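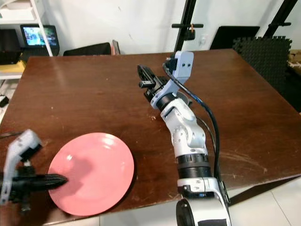

Fidari trains sales teams for small manufacturers, and I went to its open day in Sestham to see how a course is run before signing up our own reps. The site is on Galbraith Street, two floors above a print shop, and the day began late while people found parking. Nokuthula Pillay, the head of training, started with product demos. Her rule is that a rep should show one thing at a time and clear the rest away. A round pink plate on a dark brown table is enough for a first lesson, she told us, and each new hire has to talk about an item that plain for 3 minutes without mentioning price. I tried it and ran dry well before the end.

The second session covered call notes. Trainees listen to recorded sales calls and write down what the buyer asked for, then compare their notes with the rep's own. The library holds 2592 calls, all from client firms that gave permission. Reshma Moodley runs this part. She played us one from December in which the buyer asked about delivery dates twice and got a discount offer both times. Most of the room had missed the second question.

After lunch we split into groups of 5 and worked through a follow-up plan for a packaging supplier in Nomuscombe. The software was the weak point. Logging a call took too many screens, and the search only worked on company names. Moodley said a new version was being tested but would not give a date. The paper worksheets were better, and I brought a set home.

Pricing is per person, with a lower rate for groups, and refresher sessions cost extra. Nearly 100 people had registered, so the question period was short and I had to send mine by email. I asked whether reps who sell mostly by phone can skip the demo module. The reply came the next morning: they can, but the fee stays the same.

We have booked two places on the next course. Parking is free behind the building, and the entrance is on the side facing the bus stop.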